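Instrument faults on the suturing bench: frequently asked questions

Tronero Training Laboratory, help pages for users of the robotic bench

Many users wrote to us after the stop we had in November, when the left arm of the bench did not open its jaws on command and a thread was pulled through the tissue. We collected the questions in one place. If your question is missing, please write to the bench desk and we will add it.

What happened in November?

A trainee was tying the second throw of a knot. She released the left grip pedal, and the console showed the jaws as open, but at the tissue they stayed closed on the thread. She moved the arm back to make space, as everyone does, and the thread cut through the edge of the wound. The tissue was a practice specimen. The session was stopped and the instrument was taken out of service the same evening.

The difficulty is that a tight thread looks the same in a normal throw and in a faulty one. With black thread leaving the jaw tip against pale tissue, you can see the tension very well, but you can't see from this if the jaw will let go.
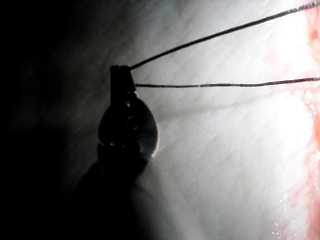
Text: Matilde Gouveia, bench safety

What was the cause?

A worn drive cable inside the instrument. The cable which closes the jaws was still good, and the cable which opens them had lost tension. The motor turned to the correct position, so the software believed that the jaws had followed. There is no sensor at the jaw itself on our bench. Rui Vilela opened the instrument in the workshop and found several broken strands close to the wrist, where the cable bends the most.

Why did the console not give an alarm?

The Trudach controller compares the motor position with the command. Both were the same. It gives an alarm when the motor force goes over the limit, but a loose cable needs less force than a good one, so this limit was never reached. We have now added a lower limit also. If the force for opening is too small, an amber message appears: "Check jaw, left" or "Check jaw, right".

Is the amber message enough?

No. During our tests it came in 32 of 40 trials with a loosened cable. In the other 8 it stayed silent. You must still look at the jaws.

How do I check the jaws before I start?

Do the open and close test on both arms, away from the tissue, with nothing in the grip. Open fully, wait one second, close, and repeat five times. Watch the jaws on the video and not the bar on the console. Both jaws should move together and without a jump. Then pick up a short piece of thread, hold it, and release. It should fall or stay behind when you move away.

How do I check during the work?

Make the jaw visibly open before you move the arm. This is the whole rule, and it sounds too simple, but in the November case the movement came less than a second after the pedal. It is most important when one arm holds the needle over an open wound and the other arm is close to the tissue edge, as then your eyes go to the needle. Deividas Ots teaches his groups to say "open" aloud when they see it. You may find this childish at first, and after one week you will not notice you are doing it.

Please also keep in mind that the fault can come in the middle of a session. You can have a good knot already tied and then have the problem at the next wound. 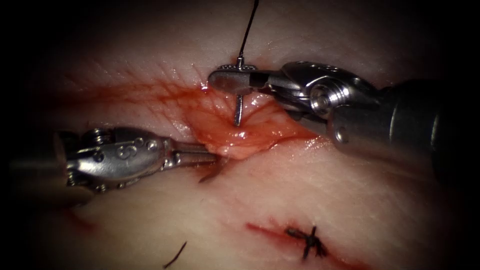

What to do if the jaws do not open

1. Stop both hands. Do not pull back, not even a little.

2. Take your foot off the clutch and say "jaw fault" to the person at the bench.

3. The bench assistant presses the hold button. The arms stay in place with power on.

4. The assistant cuts the thread on both sides of the jaw with hand scissors. If the jaw holds a needle, the assistant takes the needle first with a hand needle holder.

5. Only now is the instrument withdrawn, straight along its axis.

6. Put the red tag on the instrument and write the last three digits of the session number. The November session was 909, and because the tag was correct we found the recording in a few minutes.

May I try the pedal again?

One time, with the arm still. If the jaws open on the second try, you must still tag the instrument. Jamila Munshi looked through the older recordings and found two cases where the jaws opened late and the user continued. It was the same instrument as in November.

What should I do with the remaining stitches?

If you change the instrument and both arms pass the test, you can continue on the same specimen. Before the next stitch, open the new jaws above the tissue near the last knot and look at them in the close view. Look for loose pieces of thread too, and remove them, so they are not caught in the next throw.

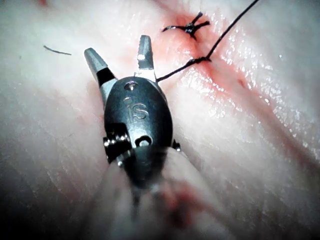 Jaws open and empty over the suture line, with a cut piece of thread at upper left.

How often are the instruments replaced now?

Before November we changed them only when a user complained. Now each one is taken out after around 40 sessions, also when it feels good in the hand. The list is kept by Clementina Baptista, and you should ask her before you use an instrument from the old drawer.

Can I get the recording of my own session?

Yes. Write to the bench desk with the session number and the arm (left or right). Recordings with a red tag are kept until the report is closed, and the others are deleted at the end of the course.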